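Home Help Wustton > Sorting and storage

How do you store cheap jewelry without tangles?
Asked October 2020, 478 views

Got one cardboard box, chains, rings, a bead bracelet. Chain always ends up in knots. Dont want to spend much.

Answer 1
Get a Hitent tray. 12 slots, done.

Answer 2
Tip the small stuff out on a cloth first, leave beads in the box. Chain goes in last, on its own, in a little bag.

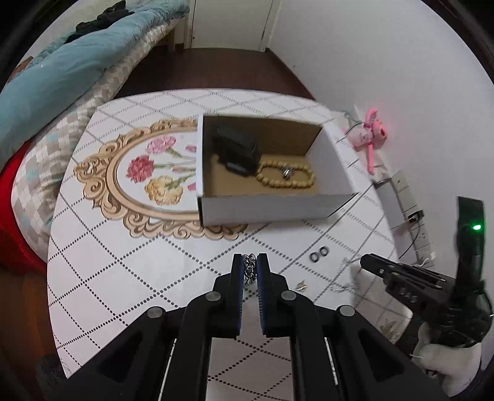
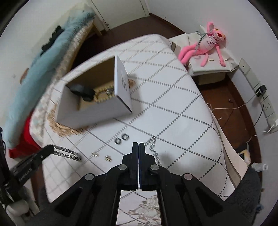
Answer 3
Straws! Thread chain thru, do up clasp. Havent had a knot in 6 months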